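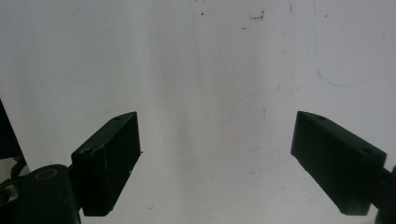

Pequenas marcas, uma mancha esbatida e um traço fino de tinta azul numa superfície quase branca.

O branco que ninguém consegue manter

Há uma promessa que volta às lojas de bricolage todos os meses de janeiro, com o aspirador em saldo e as caixas de arrumação: a superfície branca que se limpa com um pano. Vem em lata, em painel, em película autocolante. A julgar pelos folhetos, basta passar a mão e a casa regressa ao dia em que foi entregue. Quem vive numa casa com paredes claras tem motivos para duvidar.

O traço de caneta é o caso mais irritante. Uma nódoa grande obriga a agir, compra-se tinta e resolve-se. Uma risca azul de poucos centímetros fica ali anos. Não justifica arrastar móveis e é fina demais para que uma visita a comente, mas quem mora na casa encontra-a sempre que levanta os olhos. E encontra também a sombra vertical ao lado, que tanto pode ser sujidade como o rasto de uma limpeza antiga.

É desta segunda hipótese que as marcas falam pouco. A Kälin, que vende a esponja mais cara da prateleira, garante na embalagem que o produto «apaga sem deixar vestígio». Experimentei-a no corredor de minha casa, sobre uma tinta mate. O risco de esferográfica perdeu cor, é verdade. Em troca fiquei com um oval brilhante que se vê da porta da cozinha quando a luz entra de lado. Estas esponjas funcionam como uma lixa muito fina, e uma tinta mate lixada deixa de ser mate.

O spray da Jondik pareceu-me mais honesto, talvez por prometer menos. O rótulo recomenda um ensaio numa zona escondida, conselho sensato que quase toda a gente salta. No meu caso a tinta azul espalhou-se antes de sair e foram precisas 2 passagens, com um pano limpo de cada vez. Ficou um halo pálido. Numa porta esmaltada, o mesmo produto saiu-se bem, o que diz mais sobre o esmalte do que sobre o spray.

Depois há quem proponha mudar tudo. A Mornico tem um catálogo com 666 tons, e uma parte considerável são brancos: branco com uma gota de azul, branco com uma gota de cinzento, branco com nome de praia. Ao balcão explicaram-me que os tons frios «disfarçam melhor». Disfarçam o quê, não souberam dizer. Um branco azulado ao lado de um branco amarelecido pelos anos só faz notar o amarelo, e o retoque de pincel acaba por ser mais visível do que a marca que tapou.

No topo da escala estão os painéis laváveis da Taltside, com 10 anos de garantia. Pedi orçamento para um corredor e uma entrada: 3794 euros, montagem incluída. Li as condições. A garantia cobre descolagem e empeno — riscos e manchas de tinta ficam de fora.

Por agora, o que faço é pouco vistoso. Pano de microfibra húmido, uma gota de detergente da loiça, mão leve e nada de esfregar em círculos. As dedadas saem quase sempre, a caneta quase nunca. Guardei um frasco com o resto da tinta original, bem fechado e com a referência escrita na tampa, para o dia em que pintar a parede inteira de canto a canto. O risco do corredor continua lá, um pouco mais claro, dentro do seu oval brilhante.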